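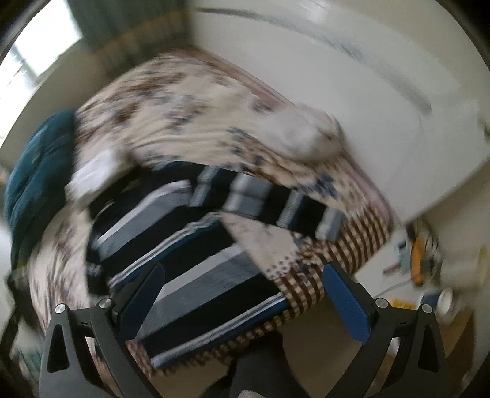

3.2 The bed as a holding place

When we began our visits to the households in Drekgate and Pakisville, we had expected the bed to enter our notes mostly as a place for sleeping, and perhaps for sitting on while the kettle boiled. What we found, over 24 homes and a good many cups of tea, was that for much of the day the bed was where the household's cloth was kept between one job and the next. Blankets came to it from the washing line, comforters were pushed back on it in the morning, and spare covers waited there until somebody had a free pair of hands.

Figure 2. Layered bedding on a bed: a striped blanket, a cream comforter with a small scattered print, and checked and dotted fabrics at the lower edge.

We call this gathering of layers the heap, which was the word most of our households used themselves, often with some affection. The heap in Figure 2 has a good deal in common with the others in our notes. Stripes, checks, dots and a floral or leafy print lie together, some parts folded and some crumpled, and very little of it looks like a matched set. Several people told us that they had stopped buying sets years ago, and that a blanket which had outlived its partner was still a perfectly good blanket — a view we came to share.

Folding was rarely done in one go. In the Pakisville homes especially, the large pieces were dealt with first, and the smaller ones were tucked under or over them to be seen to later in the day. One household in Vultville, which we visited twice in March as part of the earlier Sirko study, kept its thickest comforter at the bottom from one week to the next, and built everything else upon it. When we asked how long a full sorting of the bed would take, the usual answer was 20 minutes, though most people added, quite cheerfully, that they seldom had 20 minutes all together.

The diaries give a fuller account of these small delays. Of the 1,012 entries we collected, over half mention bedding that was moved from the bed to a chair at night and carried back again in the morning, a habit we return to in Section 4.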